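Teaching a Two-Arm Cell to Sort Motor Parts by Remote Control
Final report, Robotics Project Unit
Marlene Sales and Reece Garside
Submitted March 13, 2019

1. Background

Our project partner, Bistmont, takes apart small appliances and recovers the electrical parts. The parts come off the bench mixed together and have to be grouped before they can be tested. A fixed program handles this poorly because wires never lie the same way twice. We were asked to find out whether a robot could be shown the job by a person instead, and what it costs in operator time to do the showing.

We compared two methods. In the first, the operator holds the arm and moves it through the task by hand (kinesthetic teaching). In the second, the operator stands away from the table and drives both arms with a pair of hand controllers. Ververidis, the recording software written by last year's group, was used for both.

2. Method

The task was the same throughout: take one part from the steel tray and place it in the bin that holds parts of its kind. The tray was lined with white paper to cut down glare in the wrist camera. Parts were put out by whichever of us was not operating. We did not fix their position or angle, as the point was to collect variety.

Each demonstration was stored with the joint positions, the gripper opening and the camera images. The operator marked the start and end with a foot pedal. If a part was dropped outside the bins, the recording was kept but labelled as a failure.

We set a limit of 20 minutes per session after the first week, when we noticed that placing got sloppier toward the end. Reece did most of the hand guiding and Marlene did most of the remote operation, which is a weakness in the comparison and is discussed in section 4.
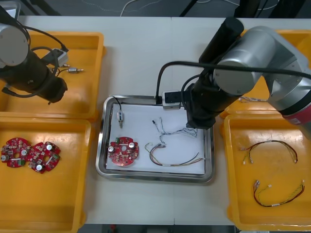
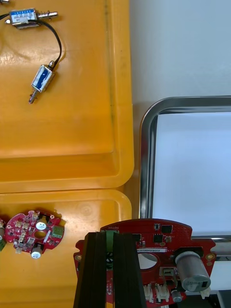
Table during remote operation: bins and steel tray, and a circuit board held in the gripper.

3. Results

We recorded 748 demonstrations in total. The first 100 were treated as practice and left out of the training data. Hand guiding was easier to learn, and both of us could do it on the first day. Remote operation took several sessions before it felt natural, mainly because it is hard to judge height above the table from the controllers alone.

Once we had the practice, remote operation gave better recordings. During hand guiding the operator's arms and sleeves were often in the camera's view, and a policy trained on those images tended to stall when no person was there. It was also awkward to guide two arms at once. Most hand-guided recordings used one arm only.

Circuit boards were the simplest class for both methods. They are stiff, and an operator can pick them up by a narrow section without much care about the exact spot. Wire harnesses were the worst. They sagged after lifting, and the loose end sometimes caught the rim of a bin on the way in. Solenoids joined by their leads had to be lifted slowly or the second one would swing.

The policy trained on remote recordings placed 68 percent of parts in the correct bin. We had hoped for more. Nearly all the misses involved wiring of some sort.

4. Problems and limits

The two methods were mostly done by different people, so some of the difference may come from the operator. We meant to swap roles halfway through, but lost most of October to a faulty controller and had to use the remaining bookings as they came.

The Berix controllers have no force feedback. The operator cannot feel when the fingers touch the table and has to stop by eye. We lowered the speed limit for the last part of each descent, which helped, but made every recording longer.

Our labels were also too coarse. A part set down neatly and a part dropped from the rim both counted as a success. Anyone reusing the data should look at the release height before training on it.

5. Further work

The next group should collect extra demonstrations for harnesses only, using both arms, with one gripper near each end. We would also like to see the Javitz grasp planner tried for the circuit boards, leaving the operator's time for the wiring. The recordings, the label sheet and our calibration notes are in the shared project folder, and the calibration needs to be redone whenever the table is moved.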